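Clidville Rec Volleyball League
Captains' Meeting, November
Minutes taken by Védís Mogensen (Net Results)

Hi everybody! I said yes to taking notes before I remembered how fast you people talk, so if I got something wrong, tell me before the next meeting and I'll fix it. We met in the upstairs room at Hovis Gym, started at 7:10 p.m. and I closed my notebook at 8:50, although a few folks were still arguing about the libero rule in the parking lot when I drove off.

Who was there

All the captains or a stand-in, so all 10 teams had somebody in a chair. Block Party sent two people and they voted once, yes, I checked. The Toprak captain came straight from work and missed the first item. Our head ref stayed for everything up to the schedule.

Last meeting's minutes

Approved with one change. The old minutes said the Tirnton team had agreed to play all their home matches in Clidville. What they agreed to was the first half of the season, with the second half to be talked about later (see further down, because boy, did we talk about it). Setting Ducks moved to approve, Toprak seconded. Well, Toprak wasn't in the room yet, so cross that out: Side Out seconded.

Money

We have $1717 in the account after the fall fees came in. One team still owes its second payment and the captain promised it by the next match night. I'm not putting the team name in here because she asked nicely and because I owe her for a ride.

Out of that we have to pay the gym for the winter block, and that's $1000 up front. There was a long back-and-forth about whether we could pay half now and half in January. The gym manager has said no to that before, but Side Out's captain thinks he'd be friendlier about it if we booked the spring at the same time. She's going to call him. If he says no again, we just pay it, and we all agreed on that so we don't need another vote.

The ball order got moved here from new business since it's really a money question. Half the match balls are in sad shape. The one with the peeling panel has been banned by the ref twice and keeps finding its way back into the bag! We voted to spend up to $400 on new match balls, same model as before, no experiments. Eight in favor, one against, one sitting it out. The vote against came from Block Party, who want to wait for a sale. Old balls go to warm-up only, and would somebody please write WARM-UP on them with a fat marker.
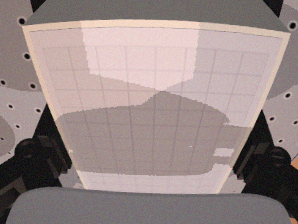 Rules: the libero thing

I'm going to try to do this one justice. Last season we let teams use a libero if both captains said okay before the match. That sounded fine and worked fine until the semifinal, when one captain said okay, lost the first set, and then said she'd only meant okay for the first set. We all remember.

There were two ideas on the floor. The first was to allow a libero in every match, period, and put it in writing. The second was to drop it completely, which the newer teams liked more, as a couple of them barely have six people on a bad night and don't want to learn another substitution rule. The head ref said he can live with either one but he's done being asked in the middle of a set.

I spoke up for allowing it (full disclosure, I play libero, and I'm five foot two, so what else would I do out there). Toprak's captain made the best point of the evening, I thought. She said a team that doesn't want a libero doesn't have to use one, and the other side having one hardly changes anything for you except that your hits come back more often.

Vote was six to four for allowing it. Starting with the winter season:

Either team may name one libero on the lineup sheet before the match.
The libero wears a shirt of a clearly different color. A pinnie over your regular shirt is okay.
The libero doesn't serve. We know some leagues allow it. We're keeping it simple this winter and can look at it again in spring.
If your libero gets hurt, you can name a new one between sets, and the first one is out of that match.

The head ref will type up a one-page version and tape it to the scorer's table.

Rules: net touches

Shorter one, thank goodness. We're staying with what we've got. Any touch of the net while you're playing the ball is a fault, hair doesn't count, and the players call their own when they feel it. Setting Ducks asked for a reminder that "I barely touched it" is a confession. So noted.

Late starts

We had too many of these in the fall. The 6:30 match starts late, then the 7:30 starts late, and the people in the last slot are getting home at eleven and they've got kids. From now on there's a five-minute grace period by the wall clock (the gym's clock, and I don't care what your phone says). After that the late team loses the first set 25-0. After fifteen minutes it's a forfeit, but we'd like people to play a friendly anyway if enough of them are standing there.

You can start with four players. You can't start with three. Somebody asked if a player who's in the building but still changing shoes counts as present. The answer was no, and it got a pretty big laugh, because everyone was looking at the same person.

Tirnton and the home match question

Okay, so. The Tirnton team drives forty minutes each way for every single match, and their captain was very polite about it but she's clearly had enough. They have a school gym over there they can get for one evening a month. It's got one court, decent lights, and a low beam over the service line on one end that you have to know about.

Some captains were happy to make the drive once. Others said they'd lose half their roster, especially for the late slot. We went around the table and everyone got a turn, and I'll spare you the full version. Where we ended up is that every second month Tirnton hosts one evening with two matches, no start later than 7:30, and the teams going over there get picked by draw in front of everybody. A team that's been once doesn't go in the draw again until the rest have had their turn. Serves that hit the beam get replayed.

Passed with nobody against it, two sitting out. The Tirnton captain said thank you and offered to bring soup to the first one, and I think that moved a vote or two for next time.

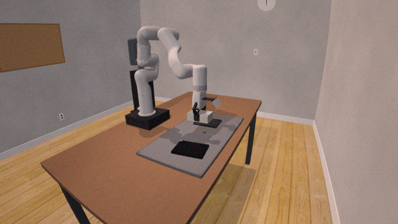 Winter schedule

The draft was handed out on paper and we went through it match by match. Changes so far:

Net Results and Block Party swap slots in week two. We take the late one, they take the early one.
Toprak can't play the first week of the winter block, so their match moves to the make-up evening.
Side Out asked not to play back to back with a reffing shift right after. Fixed.
Week five had the same two teams playing each other twice. Copy and paste accident, fixed too.

The final version goes out by email. Please look at it when it lands and not the afternoon of your match! If you need a swap after that, you find your own swap partner, both captains email me, and then it's official. A text to the group thread saying "anyone wanna trade" isn't a swap.

Line judges and scorekeeping

Same deal as before. The team that just played or the team about to play gives two people, one for the score sheet and one for the far line. In the fall this got a little loose and the head ref ended up doing both on his own at least once, and he's a patient man but still. Captains, assign your people before you come. If you don't send anyone, you lose a point in the standings. That got voted in quickly, nine to one.

I've offered to do a short scorekeeping walk-through for anyone who wants it, before the first evening of the winter block. Come at six, bring a pencil, it takes twenty minutes. You'll learn the rotation boxes and you'll never be scared of them again, or less scared anyhow.

Players switching teams

Two requests. A middle hitter from Setting Ducks would like to move to Toprak, both captains fine with it, approved. The other was about a player who wants to be on two rosters at once since she can't make every week with either. We like her a lot, and it's still one roster per player. She can sub for any team that's short, outside of the playoffs, and I'll put her on the sub list.

If you know anyone else who wants to sub, send me a name and an email. We were short of setters all fall.

Odds and ends

Left behind in the fall: one gray knee pad, a blue water bottle with a dent, a kid's sweatshirt. I have them in my trunk.

The antenna on court two keeps sliding down. Block Party's second person is going to bring better Velcro.

End-of-season party got pushed to the next meeting because we ran out of steam. There's one vote for bowling and one very loud vote against bowling.

To do

Védís: email final schedule, sub list, scorekeeping walk-through.
Side Out: call the gym about splitting the payment.
Setting Ducks: order the balls, keep the receipt.
Head ref: one-page libero sheet.
Tirnton: confirm their gym evenings and send directions, including which door.
Everybody: rosters to me before the winter block starts.

Next meeting is in January, same room, 7 p.m. Bring your own chair cushion if you're smart.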